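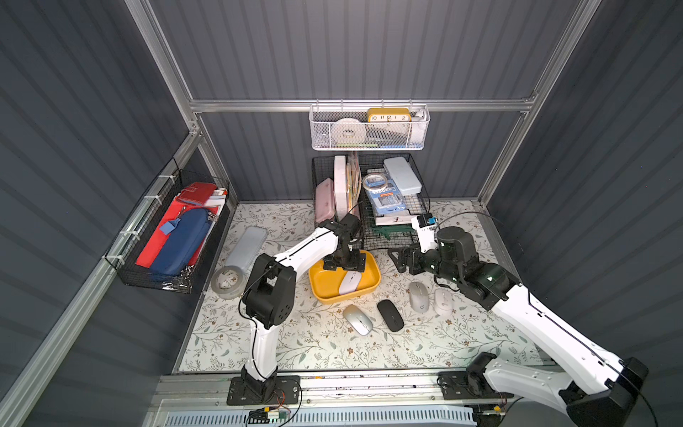
*Fig. 4. Computer mice on a leaf-print mat.*

## 4. Setting up a loan desk

Follow this section once for every computer that will check books in and out. The Farniteo server has to be running before you begin (see Section 2). You need the administrator password and the desk name you wrote on the planning sheet.

### 4.1 Connecting the desk

1. Connect the keyboard, mouse and barcode scanner, then turn on the computer.
2. Log in with an account that is allowed to install programs.
3. Open the Farniteo folder and run **Desk Setup**.
4. Type the server name. Leave the port at 1681 unless your network manager has given you another one.
5. Type the desk name exactly as it is on the planning sheet, including capitals.
6. Click **Test**. When the green bar shows, click **Save**.

**Note:** If the bar stays gray, check the server name first. A space typed after the name is the usual cause.

**Caution:** Do not give two desks the same name. Loans from both will be stored under the first desk, and they can't be separated later.

### 4.2 Pointer and click settings

Desk staff use the right button to open a borrower's card and the wheel to move through the loan list.

1. Go to **Desk > Input**.
2. Set **Wheel step** to 1 for long lists or 3 for short ones.
3. For a left-handed user, tick **Swap buttons**. The setting belongs to the user, so it follows that person from desk to desk.
4. Click **Apply**.

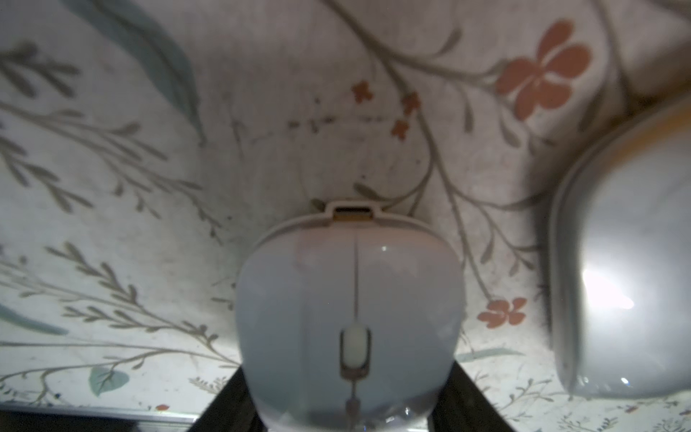 Farniteo Library Desk – Setup Guide · 2019-03-10 · **Page 9**

### 4.3 Scanner check

1. Open a blank loan screen and click in the **Item** box.
2. Scan the test label inside the back cover of this guide. The box should show 189.
3. If the cursor does not move to the next box, go to **Desk > Scanner** and set **End character** to *Enter*.
4. Scan the label again, then press Esc to leave without saving.

### 4.4 Screen lock

The desk locks after 60 seconds without input. You can make this longer in **Desk > Privacy**, but a screen that faces the public should stay at the default – borrower addresses are shown on the loan screen.

1. Choose a time and click **Apply**.
2. Leave the desk alone until it locks.
3. Unlock it with a staff PIN, not the administrator password.

### 4.5 Receipt printer

Skip this part if your library does not print receipts.

1. Load the paper with the shiny side toward the print head.
2. Choose the printer in **Desk > Receipts**.
3. Enter up to two lines of footer text. The Brosstead branch uses its opening hours and phone number.
4. Print a sample and check that the due date is not cut short.

**Note:** Footer text is stored on each computer. If your hours change in November, change the footer at every desk.

Corrections to this section go to Amerley Akolgo, Farniteo manuals. Section 5 covers borrower cards.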